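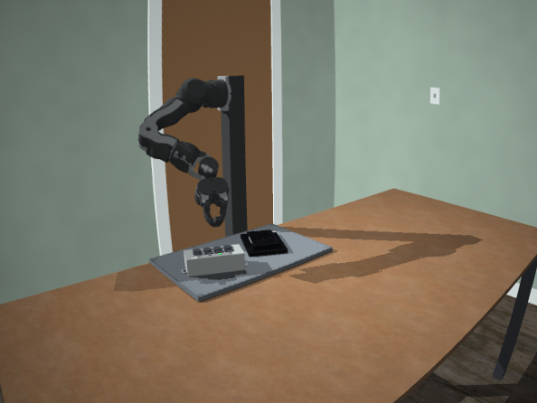 Threads > Automation > Bench cells

Leonidas Galanis
11/08/2025

1/
Some notes on setting up the button cell at Doolan. One arm, one post, one plate, one button box, one tray. I do all the positions in the Muvgate simulator first and carry them over to the bench afterward. Most of this thread is the simulator half, with the bench half at the end.

2/
What the cell does: the arm fills a tray from the Brurnetti feeder, and when the feeder stops on a fault the arm presses a button on the box. Four buttons: RESUME, CALL, RETRY, SKIP. A lamp goes with each one. The lit lamp tells the arm which button is being asked for.

3/
People ask why the arm presses a physical button when a signal wire would do. The feeder is old and the box is the only input it takes. Opening the feeder would mean getting it signed off again. The box was already built and already works for a person, so the arm uses it the same way a person does.

4/
Start with the plate. Everything on the bench is measured from the plate, so it goes in before anything else and it doesn't move again. In the model I pin it to the table and lock it. On the bench it's clamped, then I put a paint line across plate and table at two corners. If the paint line is broken, stop and re-measure.

5/
The plate is drilled on a grid. Use the grid. Pick one hole as the origin and write down which one it is, with a marker, on the plate. We lost most of a day in June to two people using two different corner holes and both being sure.

6/
Next the post. The arm hangs off the side near the top, so the shoulder is up high and the arm works downward. I like this for small parts. The elbow stays out to one side and the table under it stays clear. The cost is that any lean in the post shows up larger at the fingers.

7/
So check the post with a level on two faces before you bolt the arm on. Then check again with the arm on and stretched out, then again with it folded. If the bubble moves between those two, the foot is not tight or the shim is wrong. Ours was the shim.

8/
The button box has small mounting tabs at the bottom. Screw through the tabs into the plate. Do not use tape, do not use putty. A person pressing a button holds the box still without thinking about it. The arm won't.

9/
The tray goes behind and to the side of the box, turned at an angle to suit the feeder. It sits low and the box is taller, so the path from one to the other always lifts first. I put one "lift" point above the box and make every move go through it. Slower by a bit and I have never had to explain a dent.

10/
Now the tool point. This is the place on the gripper that the arm believes it is moving. For picking parts it is midway between the fingertips. For pressing it is the end of the closed fingers. Those are two different tool points and they need two different names. Mine are PICK and PRESS.

11/
If you press using the PICK tool, the arm is off by however far the tips move as they close. With curved fingers like ours that is enough to miss the button and land on the housing. The program checks for the PRESS tool before the arm is allowed anywhere near the box.

12/
Teaching a press in the simulator:
Close the fingers.
Switch to PRESS.
Go to the lift point.
Come down to 11 mm above the button you want.
Save that as the approach.
Then go straight down along the tool, at 15 percent speed, until contact. Save that as touch. The press itself is touch plus the button travel.

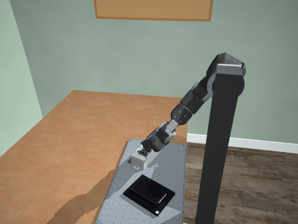
13/
Watch the wrist on the way in. With the arm leaning over from the post, the body of the gripper ends up right over the length of the box, and it's easy to have the fingertips in the right place with the housing too close to the next button along. Turn the view around and look from the low side before you save anything.

14/
Hold time. Our box ignores short presses, on purpose, so that a sleeve brushing past does nothing. I hold for 500 ms. Shorter than that and the real box misses some. Bit-na Hyun set this up on the feeder side and she would like me to mention that the setting is in the feeder manual and I could have looked.

15/
Release is a move too. Come back up along the same line you went down, all the way to the approach point, before turning or going sideways. I have seen programs that jump from touch to the next position. The fingers drag across the cap, and after enough of that the cap comes loose.

16/
Park pose. Every program starts and ends here. Elbow out to the side, forearm back toward the post, wrist hanging with the fingers open and clear of everything on the plate. From park you can reach the box or the tray without passing over the other one.
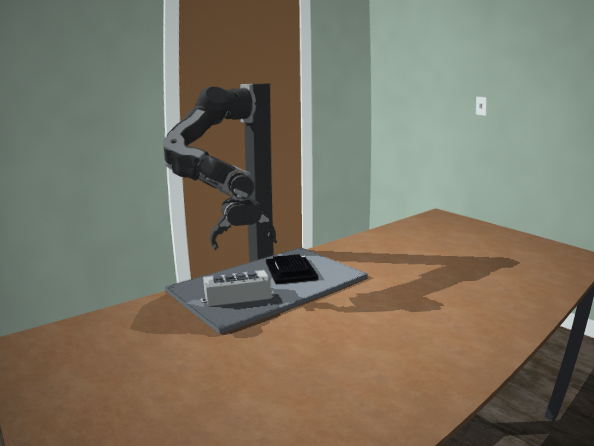
Fingers open, arm folded, button box and tray on the plate.

17/
Two rules for a park pose. One, a person should be able to lift the tray off the plate with the arm parked. Two, if power drops and the brakes let the arm sag a little, it should sag into air. Ours passes both. The first version passed only the first.

18/
I also look at where the shadow of the arm falls, in the simulator and on the bench. Sounds fussy. The lamp reading uses a camera on the wrist, and a hard shadow edge across the lamps changes how bright the unlit ones look. If you can choose where the overhead light goes, choose before you teach the camera.

19/
Camera next. From the wrist the box is upside down. The labels are upside down as well, and the button nearest the lens looks much larger than the one at the far end. Leave it that way. I tried rotating the picture so it would be easier on me, and then the directions on my screen didn't match the directions the arm was moving. 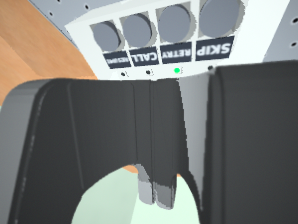 Render: Bit-na Hyun / Doolan

20/
RETRY is the lit one there, green, the other three dark. We don't read the words. The program has four small zones, one over each lamp, and picks the zone that is brightest compared with its neighbors. If two zones are close, or all of them are dark, the arm goes to park and waits for a person.

21/
The gripper covers part of the view and it always will. What matters is which lamps it covers and when. The right side of the gripper comes close to the last lamp, SKIP, and hides a bit of it. I take the reading from a fixed spot, tuned so all four zones can still be judged, and never while moving.

22/
Don't draw the zones too tight. The lamps are small and the wrist never comes back to precisely the same place. I leave a margin on every side and keep the zone off the label strip - those white letters are bright enough to fool a threshold.

23/
Moving from simulator to bench. Copy the positions over, then re-touch three things only: the origin hole, one button, one corner of the tray. Those three give you the offset for everything else. If you find yourself fixing the buttons one by one, the plate or the post is off and you are covering it up.

24/
First run on the bench is with the feeder off and the box unplugged from it. I run 100 presses per button at low speed and log where contact happens each time. I'm looking for drift more than for misses. A touch height that creeps in one direction means something is coming loose.

25/
The one real repair so far: touch height on SKIP kept dropping. I blamed the arm, then the post again. It was the button. The spring under the cap was tired and the cap sat low. Pludgate sells the button as a unit, four wires and a nut, and the swap was short. Re-touch after, then save.

26/
Regular care, as it's written on the card by the cell:
Look at the paint lines.
Wipe the fingertips and the button caps with a dry cloth.
Check the tab screws on the box.
Blow out the tray.
Run the press log and compare it with the last one.

27/
Things that don't belong on the card, in my opinion: "check arm for damage." Nobody knows what that asks for. Say which bolt, which cable, which cover. The old card had that line and it was ticked every time, including the week the cable tie at the elbow had snapped.

28/
Keep the simulator file matching the bench. When I swapped the SKIP button I changed the height in the model the same afternoon. If you let the two drift apart you stop trusting the model, and then you are back to teaching with your face next to the gripper.

29/
Still to do: the tray has no locating pins, so whoever sets it down lines it up by eye. I want two pins and a slot. Bit-na wants a different tray. I'll post the pin drawing when it is done, with the hole numbers off our plate - check them against your own before you drill.

Recent in Bench cells
Naming tool points so the next person can read them
Cable routing on a side-mounted arm
Feeder faults: what RETRY does and what RESUME does
Muvgate: locking a fixture in place
Press log template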